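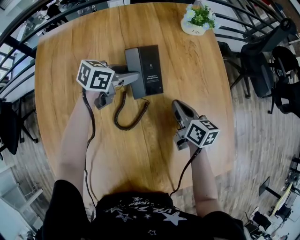
Lornen 3218 Meeting Table

Round-edged table for small meeting rooms and shared work areas. Wooden top with a visible grain in a warm honey-brown finish. Suitable for use with standard office chairs.

Item code: 3218
Range: Lornen
Supplied by: Fultero
Guarantee: 2 years, frame and top
Maximum evenly spread load: 200 kg

Delivery and assembly
Delivered flat in two cartons. Assembly takes two people. Fixings and hex key are included. Tighten the leg bolts fully only when the table is standing on a level floor.

Care
Wipe with a soft damp cloth and dry along the grain. Do not use bleach, solvent or abrasive pads. Stand plant pots on a saucer or mat. Lift boxed equipment and cables clear of the surface; do not drag them across it.

Chairs and table accessories are sold separately. Colour and grain vary between tops and matching across an order cannot be guaranteed.

Trade orders: Tanner Gauthier, Cheetham showroom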